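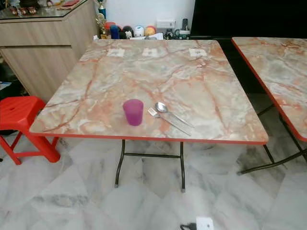

Fig. 1. Pick surface with cup, spoon and fork; three white markers near the far edge.

Section 5: Setting up the table-clearing task in Prena

Prena plans over named surfaces. Each surface is a flat polygon with a height, a surface frame and a list of permitted objects. The procedure below covers a two-table layout. Complete the camera calibration in Section 4 before you start.

5.1 Registering the surfaces

1. Open the Surfaces panel and select New from View.
2. Click the corners of the first table top in order, going clockwise. Rounded corners are clicked where the two straight edges would meet.
3. Name the surface. Use lower case and no spaces.
4. Repeat for the second table. Do not merge the two polygons, even where the tops stand close together.
5. Run Fit Plane on each surface. A fit residual above 2 mm is rejected and the polygon turns amber.

Note: Glossy tops return false depth where they mirror a lamp or a window. Set reflection_filter to strong and run the fit again before moving any furniture.

Note: Veined or mottled prints can be split into several regions by the default segmenter. Set segment_by to depth for these tops.

CAUTION: Keep the arm parked while surfaces are being edited. The planner reloads its collision model on every save.

5.2 Assigning objects

1. Start the detector and wait for the object list to settle.
2. Assign cup, fork and spoon to the first surface, and bowl and plate to the second.
3. Give nested items a parent. A bowl on a plate is entered as bowl, parent plate; otherwise the planner treats the pair as one body.
4. Mark anything that must not be touched as keep-out. Small dark items, such as a remote control, often score low and should be marked by hand.

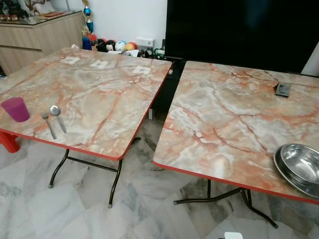

A user at the Stuston site reports that fork and spoon swapped labels between cycles until the tracker history was raised from 216 to 3,000 samples. The larger value is safe on any controller supplied by Van Loon, though start-up is slower.

5.3 Testing the rim grasp

1. Select the bowl and choose Rim as the grasp type.
2. Set the approach side. The preview draws the approach path in blue and the retreat in green.
3. Check that the path clears the table edge as well as the plate.
4. Run the approach at low speed with Hold at Contact switched on.
5. Read the finger gap in the status bar before you allow the lift. 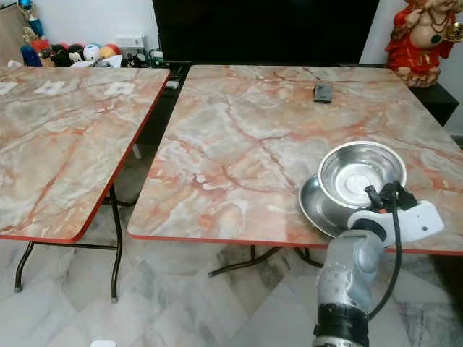 Would it not be simpler to grasp the plate and carry both together, asks a comment from Brornusura on the draft of this section. Prena allows it — set carry_children to true on the plate — but slip detection then applies to the plate only.

CAUTION: Allow slack for the gripper cable in the reach limits. The collision model does not include cables.

6. Save the grasp under the object name. Unsaved grasps are lost when the planner restarts.

Last revised October 27, 2025

Filed under: Prena > Planning and Perception > Set-up

Related items
Camera calibration (Section 4)
Tracker settings reference
Keep-out zones and collision margins
Recovering from a rejected plane fit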